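About Wasutska Public Watch

Wasutska Public Watch is an independent, non-partisan group which follows how public money is spent and how elected people answer for it. We work from Tristadholm, in two rooms above the old Guerra printing house, and we belong to no party and no union.

The organization began after the Dusent road contract, when many residents came to the town hall steps to ask why the tender was never opened to other bidders. Assunta Piras was among the people who spoke there. She kept the list of names and phone numbers from that evening, and this list became our first membership.

Today we have 369 paying members and 4 employees. Our members live in 29 municipalities, and each of them receives our bulletin by post or by email, as they prefer. 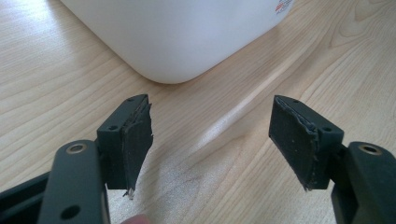

Most of our work is patient reading. We request minutes, invoices and travel claims under the access to information law, we put them in order, and we publish them with a short note in everyday language. When an office refuses, we appeal – sometimes more than once. We also help neighbours who wish to write to their councillor or to organize a peaceful march, and we explain which permits they must ask for.

Henrique Antunes directs the research. He came to us from local radio, where he covered council meetings for many years.

We accept no money from governments, parties or companies that hold public contracts. Our accounts can be read at the office by any person who asks.

The office is open to visitors on Thursday afternoon. The doorbell is the second one from the top, marked WPW.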